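遥操作一周记:教两条机械臂收杯子(长串,慢慢发)
1/ 开一串新的!这周我在台子前坐的时间比在自己工位上还长,任务只有一个:把桌上的马克杯放进沥水架。听着像家务,做起来特别上头。
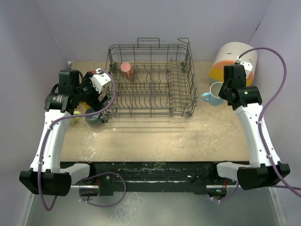
双臂工位,灰色沥水架,粉色杯子在架子里,两边各有一只马克杯。

2/ 先说背景。我们的项目叫 Vatholm,目标很朴素:让双臂学会收拾餐具。做法是人先用遥操作演示,把动作和画面一起录下来,再拿去训练策略。我负责演示这一头,也就是每天当很多个小时的“手”。

3/ 遥操作是主从式的:我面前有一对小号的主臂,我怎么掰,桌上那对从臂就怎么动。第一次上手的人都会笑出声,真的!那种“我的手突然长到桌子对面去了”的感觉,录多少条都不会腻。

4/ 但新鲜感过去以后,你会发现自己其实不会拿杯子。平时拿杯子谁会想啊,手指一勾就起来了。换成两片夹爪,每一步都得想:夹杯沿还是夹把手?从上面下去还是斜着进?手腕要先转还是先降?

5/ 我现在的习惯:把手朝向架子的杯子,夹杯沿。把手朝外的,可以试试夹把手,不过容易打滑转圈。杯子在空中转了半圈还得装作镇定地继续录,这种时刻一天能有好几回,哈哈。

6/ 沥水架比杯子难。架子底上一排排立着的齿,杯子稍微偏一点就会卡在齿尖上,看着放进去了,一松爪就歪。我的办法是放到最后一小段时停一下,让杯壁先贴着一根齿,再顺着往下滑。

7/ 停那一下很有讲究。停太久,模型会学到“在这里发呆”。早期有一批数据就是这样,策略跑起来,夹爪悬在架子上方一动不动,像在思考人生。查了半天,问题出在我身上:我每次到那个位置都会犹豫。它学得可太像了。

8/ 所以演示的第一课是:你的坏习惯它照单全收。犹豫、多余的抖动、抓之前下意识点两下桌面,全都会出现在回放里。看策略跑,有点像看别人模仿自己走路,又尴尬又好玩。

9/ 目前的数据量:攒到 2,021 条演示了!从去年 11 月开始录的,一条一条掰出来的,我看着这个数字真的会傻笑。

10/ 其中最早的约 300 条后来全部重录。那时候还没定好规矩,左手拿右边的杯子、右手跨过去拿左边的,什么都有。单看每一条都成功,合在一起模型就糊涂了,两只手抢着往中间伸。

11/ 现在的规矩写在一张纸上,就贴在主臂旁边:
左边的杯子归左手,右边的归右手。
一次只有一只手进架子上方,另一只在外面等。
没夹稳就放下重来,重来的过程也录。
放完把手收回到起始位再结束。

12/ 第三条我要多讲两句,因为有朋友问过:失败的录进去不会教坏吗?我们的体会是,彻底失败的要删,但“没夹住、退开、重新对准、夹住了”这种特别宝贵。没有这些,策略抓空一次就不知道该怎么办了,空着爪子一本正经地往架子里放。

13/ 摆放也要换花样。每录几条就挪一挪杯子,把手转个方向,架子有时候里面先放一个,有时候空着。架子里已经有杯子的时候难度会跳一截,得绕着它走,手腕的角度完全不一样。

14/ 颜色也有影响。浅色的杯子放在浅色台面上,我自己从画面里看都费劲,深色的那只就好认得多。后来我录的时候会特意让浅色杯子多出场几次,这点是看回放看出来的,推荐大家都多看回放。

15/ 有人问为什么不直接抓着机械臂带它走(也就是拖动示教)。我们也试过!单臂的任务很顺手,力的感觉直接传到手上,特别踏实。但双臂一起拖,人就得挤在台子中间,画面里全是我的胳膊,最后那批画面没法用。

16/ 拖动示教我还是很喜欢拿来干一件事:找姿态。某个角度怎么都够不到的时候,关掉使能,直接用手把臂掰到架子旁边,看看哪个关节先顶住。掰一遍,比在屏幕上调半小时明白得多。

17/ 远程也试了。周六我在家里连工位,同事在现场守着急停,主臂搬到了我家餐桌上。延迟一上来,手感立刻变“肉”,像隔着一层棉被拿东西。能做,但速度得放慢一大截,放慢之后的数据又和现场录的不是一个节奏。

18/ 所以远程那批我们单独打了标签,没有直接混进去。回头想拿它做个对比:同一个任务,慢速演示训出来的和正常速度训出来的,到底差在哪里。有结果再来更新!

19/ 录数据的软件用的是我们自己攒的小工具,叫 Cindeo。界面朴素得很,但有个功能我要夸到天上去:脚踏板。踩一下开始,再踩一下结束,双手不用离开主臂。没有脚踏板的日子我已经不愿意回想了。

20/ 顺便说说身体。连续录很费肩膀,主臂虽然轻,架不住一直悬着。现在我 24 条一组,一组完了起来走一圈,喝水,看看刚才的回放。累的时候录的东西,回放里一眼就看得出来,动作发飘,放杯子也变糙。

21/ 给想入坑的朋友一点小建议:先别急着录。空手对着杯子练一练,练到放下去的时候不用屏住呼吸了再开始。我刚开始每放一个杯子都在憋气,录完一组头都是晕的。

22/ 还有,线要理好!腕上的线得留够余量,转到极限位置也不能绷着。我每天开工前会把两条臂都慢慢转到几个常用的极限,看一遍线的走向,再开始录。

23/ 说说让我最激动的一刻吧。有天傍晚跑新的策略,右手去抓杯子,第一下抓空了。我都准备按停了,结果它自己抬起来,往旁边挪了一点点,又下去,夹住了!那个挪的幅度,跟我平时挪的一模一样。我在椅子上喊出了声。

24/ 当然离“好用”还早。换一种没见过的杯子,或者把架子横过来放,成功率就往下掉。两只手的配合也还生硬,等来等去的,像两个特别客气的人在门口互相让路。

25/ 下一步想加盘子。盘子要竖着插进齿缝里,比杯子讲究多了,可能要两只手倒一下:一只手拿起来,另一只接过去换个角度。光是想想怎么演示我就手痒。

26/ 评论里问得最多的是“要录多少条才够”。我给不出一个通用的数,任务不一样,差得很远。我自己的做法是录一小批就训一次、跑一次,看它在哪一步出错,下一批专门补那一步。闷头录到底再训,很容易像我最早那批一样推倒重来。

27/ 有在做双臂遥操作的朋友吗?特别想知道你们是怎么处理“交接”的,两只手递东西的时候,主臂那边你们会不会也打架?求交流,求吐槽,求视频!

28/ 盘子的第一组演示下周开录,到时候接着这串往下发。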